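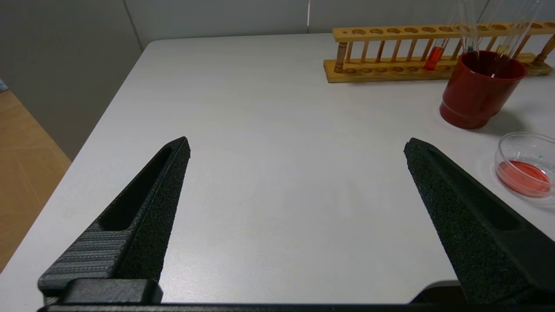 The bus to Jalau does not run after the snow comes, the woman at the ticket window told me, and if I wanted my mother's piano I should have come in January.

I said that I had only received the letter this week. She looked at the letter through the glass. It was dated 2023-02-24 and it came from the housing office in Bramoswood, where my mother had lived for the last part of her life. The letter said that the apartment must be empty in 5 days. It said also that the piano had been moved to a storage house in Jalau and that I owed 719 for the moving and the storage.

I had 600 in my bag. I had counted it on the train, and I had counted it again in the station bathroom.

I sat down on the bench to think. My mother was not a good player. She knew one song for weddings and one for funerals, and she played them both too slowly, so that at my cousin's wedding some of the guests became sad and did not know why. But every evening she opened the lid and put her hands on the keys, and for a long time this was how I knew that the day was finished. 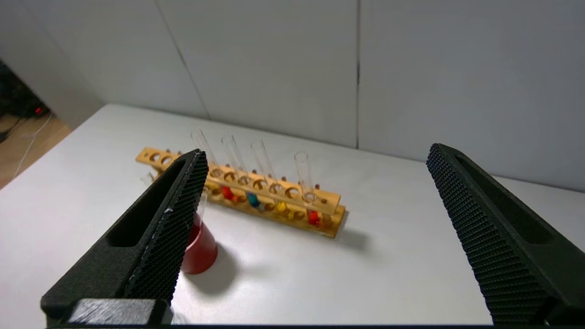
Why did I not telephone her more often? I was ashamed of my work, and she always asked about it first.

After an hour a man came with a truck. On its door was painted Multus, in green letters, and under it a list of the towns where the company delivered. Jalau was the last one. I asked him if he would take me. He moved a bag of oranges from the seat and I climbed in.

We drove up through the forest. He did not turn on the radio. The road was white and the trees stood very close to it, and now and then some snow fell from a branch onto the roof with a soft sound. I told him about the piano. I told him also about the 600, although he had not asked.
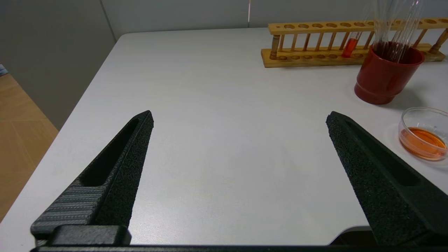
Pianos are like old dogs, the driver answered after some time, and you cannot take one into a small apartment and expect it to be happy.

I said that mine was on the fourth floor. He laughed, and then he gave me an orange.

The storage house was behind the school, on Cervantes Street. The door was open. Inside it smelled of wet wood and mice. A boy sat at a desk with a heater between his feet, and he found my mother's name in the book. I put all my money in front of him and I explained that it was not enough. He looked at the money, then at my shoes, which were full of snow.

He said the boss would come back in the morning. Until then I could look at it, if I wanted.

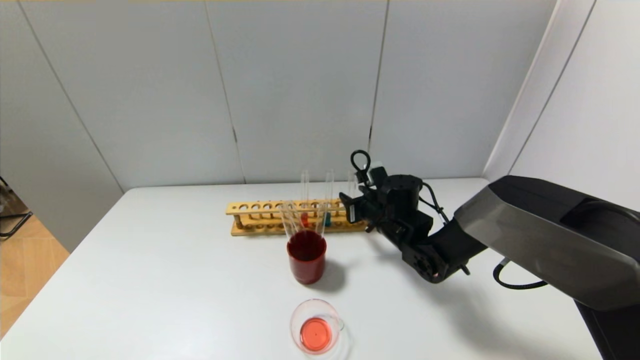
It stood at the back, under a gray blanket, with a lamp and a rolled carpet that were not ours. I pulled the blanket away. There was still the white ring on the lid where she used to put her tea. I had no chair, so I stood, and I took off my gloves and waited until my fingers were warm.

I played the wedding song. I played it too slowly. The boy at the desk turned off his heater, I think to hear better, and outside the driver had not yet started his truck.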